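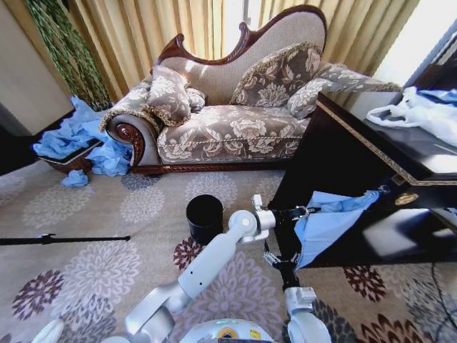 Rista Home Task Set for Gripper and Camera Trials

Item: Rista, full set
Sold by: Berkitz
Price: $1,229
Updated: 22 March 2025

Rista is a set of household goods and test sheets for labs that need to compare grippers, arms or wrist cameras on the same jobs. It covers thin and limp items: trash bags, cleaning cloths, throws and small laundry. Most bench tests use blocks and cups, and a gripper that does well on those can still fail to pick up the edge of a bag.

The set works with any two-finger gripper. No arm, gripper or camera is included.

What you get

Waste bin, small, black, round
Trash bags, light blue, roll packed
Cloths in two weights
One throw
Test sheets for 11 tasks, printed and as files
Score sheet template
Storage case

Bags and cloths wear out with use. Refill packs are sold separately and come from the same stock as the full set, so results from an old pack and a new one can be compared.

Setting up

Use a furnished room if you have one. Patterned carpet, dark glossy furniture and daylight from a window are harder on a camera than a bare lab floor, and the test sheets leave space to note all of these. Put the bin on the floor within reach of both arms. Mark its position with tape before the first run and put it back there after each one.

Run every task with the first gripper, then swap and repeat. Changing the gripper and the camera in the same session makes the scores hard to read.

Bag tasks

Seven of the tasks use the bin and the bags. They include opening a bag, placing it over the rim, pulling the edge down on the outside, and lifting it back out. Each sheet gives a start position, an end position and a time limit. Record where the fingers first close on the plastic and whether they catch a second layer. 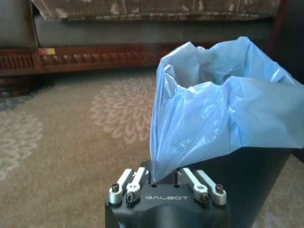 Wrist camera view of a light blue trash bag in the jaws of a gripper marked GALBOT.

Choosing a camera view

A wrist camera shows the pinch point well, but a lifted bag can cover much of what is behind it. A head camera keeps the bin and both arms in view, with less detail at the fingertips. If your controller takes both, record both and score from the head view first.

The sheets were written by Bhupendra Malhotra. Győző Juhász revised the scoring in February, and sets shipped before then can use the new template at no charge.

Storage and shipping

Packed weight of the refill pack is 900 g. Keep the bags flat and out of direct sun. Orders ship from our Stullia warehouse.

Related items: Rista refill pack, Sengar cable clips, spare score sheets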